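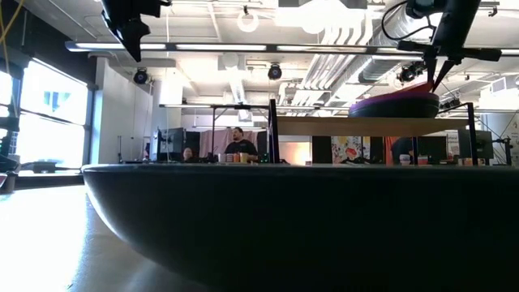 Prirnthorpe Community Kitchen: Participants Wanted for Home Bread Diary

Posted April 2020 by Folasade Ekwueme

We are looking for people who bake bread at home, or who would like to start, to keep a written record of their baking for 12 weeks. The diaries will go into a collection on home baking that the Prirnthorpe library has held since 1914, when a local grain dealer left it his wife's kitchen notebooks. The collection has 3798 items in it now. Most are recipe cards and clippings. Very little of it says how people baked from one week to the next, what they did when the flour ran out, or who ate the bread, and we would like to fix that.

The project is run by the kitchen and the library together. Everything is done from home. There are no meetings to attend and you will not need to come to either building.

What you would do

Bake at least one loaf or batch of rolls a week and write it up the same day if you can. A write-up can be half a page. We want to know what went in, where you got it, how long it rose, how warm the kitchen was (a guess is fine), how it came out, and what happened to it afterward. If a loaf failed, write that up too. If you skip a week, write down that you skipped it and go on to the next one.

You can write by hand or type. Handwritten diaries can be in any notebook with a stiff cover. Please use ink, and leave a margin on the left side so the pages can be bound later. Typed diaries should be sent as one file at the end, not week by week.

Photographs are welcome but not required. So are drawings, labels, receipts for flour, and notes from other people in the house.

Every fourth week we will send a short set of questions by mail or email. The first set is about equipment: bowls, pans, ovens, thermometers, whatever you use. The second is about where you learned to bake. The third is about cost.

Who can take part

Anyone 18 or older living in the county. You do not have to be good at baking. We have room for 200 people and would like a third of them to be beginners. So far 34 people have signed up, nearly all of them experienced, so beginners are especially encouraged to write in.

We would also like to hear from people who bake flatbreads, steamed breads, cornbread, or anything else that is not a wheat loaf in a pan. Diaries can be kept in any language. Ilham Sinaga at the library will arrange for a summary in English to be filed with yours.

Households can keep one diary between them. In that case put initials next to each entry.

What you get

Each participant gets a starter packet with two packages of dry yeast, a sheet of basic recipes, and a stamped envelope for returning the diary. Flour is hard to find right now and we can't supply it. If you have trouble getting yeast, tell us when you sign up and we will put in an extra package if there is one to spare.

There is no payment. Everyone who completes at least nine of the 12 weeks will receive a copy of the printed selection, planned for November.

What happens to your diary

Your diary will be kept at the library and can be read there by anyone who asks. You choose whether it is filed under your name or under a number. Entries will not be printed in the selection without your written permission, and you can withdraw your diary at any time before it goes to the printer. After that it can still be taken out of the library collection but not out of the book.

Please do not write down medical details about other people. If something like that gets in by accident, mark the page and Gwendolyn Crenshaw, who is handling the filing, will cover it before the diary goes on the shelf.

How to sign up

Send a letter or email with your name, mailing address, a phone number, and a few lines about what you bake now. Say whether you consider yourself a beginner. Mention any ingredients you can't have in the house so that we can adjust the packet.

Letters should be addressed to Bread Diary, Prirnthorpe Community Kitchen. Email goes to the kitchen's general address with "bread diary" in the subject line. Packets go out in the order we receive names, and your 12 weeks start the day yours arrives.

Questions about the baking side go to Hollis Wojcik at the kitchen. Questions about permissions or the collection go to Ilham Sinaga. Phones are being answered in the mornings only.

Recent notices

Seed swap by mail: how to send and what to label
Ingrid Benavides on keeping a rye starter through the summer
Delivery drivers needed for the lunch program
Canning class postponed
Library book returns: use the side door slot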